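Bark beetles, week three
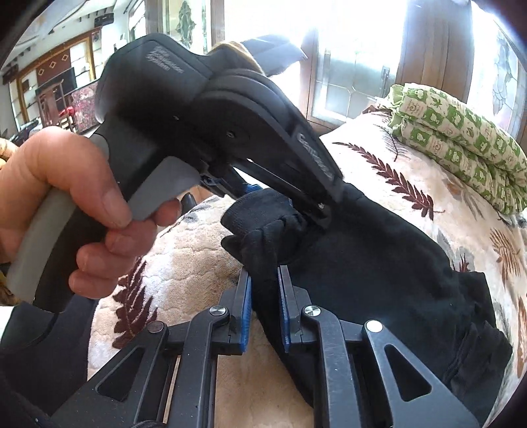
by Aiguo Yao | January | filed under Field notes

Quick one, typing this before the truck gets here.

Three weeks into the winter survey at Cidton and my knees are done. We walk the same ridge every morning, 6:30, headlamps on – check each tagged pine for pitch tubes, peel a bit of bark where we're allowed to, write it down. 268 trees so far. The plan says 1000 by the end of the season. Ha.

North side looks bad. Lots of woodpecker work, bark flakes all over the snow. South side better than I expected, mostly older trees with thick bark and room between them. They thinned it years ago and I think it shows, but ask me again in spring.

Moved the snow stakes up to 889 meters yesterday. Wind took one already. Also saw marten tracks by the creek, two sets, heading toward Havow. Forgot the ruler so no measurments. Dumb.

Still need to:
– new pencils (pens freeze)
– fix the tag numbers on plot four, I skipped one
– call Tsegaye station about the spare snowshoes

Somebody asked about summer jobs, I'll anwser in the comments tonight. Truck's here, bye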